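Printed prayer cards: changes to stock, sizes and ordering

The Flustberg card library has moved its daily prayer and reflection cards to a new print layout. Existing cards remain valid and can still be ordered until the stock runs out. The notes below apply to groups in Nisgate and Omville that receive cards with the monthly mailing, and to readers who print their own at home.

Text. The morning set has been reset in a larger typeface. Line breaks now follow the breath pauses used in spoken prayer, so a card can be read aloud by a group without a leader marking the pauses. The words of the prayers are unchanged, apart from the evening thanksgiving, where a repeated line was removed. The set now holds 123 cards, of which almost 70 are meant for morning use. The rest cover evening, travel, illness, grief and the turning of the seasons.

Size. Home printing files are laid out with 4 cards to a sheet. Set the print scale to 100 percent and turn off any "fit to page" option. If scaling is left on, the cut marks will not line up with the text on the reverse. Plain paper is adequate for a card kept in a book. A card that will stand on a shelf or be fixed to a mirror needs a heavier stock.

Double-sided printing. Choose the short-edge setting. The long-edge setting turns the reverse upside down. Side 1 carries the prayer and side 2 carries a single question for reflection. Readers who do not use the questions can print the first page of each file only.

Ordering. Printed sets are requested on the usual slip. Write the set name in full, as the abbreviations for "Morning" and "Mourning" were confused on several slips in February. Groups may request up to 2 sets per mailing. Larger requests are held for the next print run.
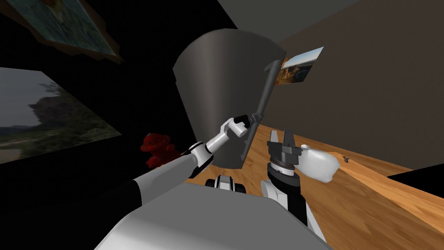 Posted by Meinecke | Cards and Print | Filed under: Daily Practice, Notices

Storage. Keep unused cards flat and out of direct sun. The colored border on the older stock fades to a pale brown when left in a window. The new stock has a black border.

Reading order. The cards are numbered, but the numbers serve for reordering lost cards only. They may be drawn at random, read in sequence, or matched to the day's intention. Groups that read in sequence should agree on a starting number before the first meeting.

Replacement of single cards is available on request. Quote the number from the lower corner of side 2.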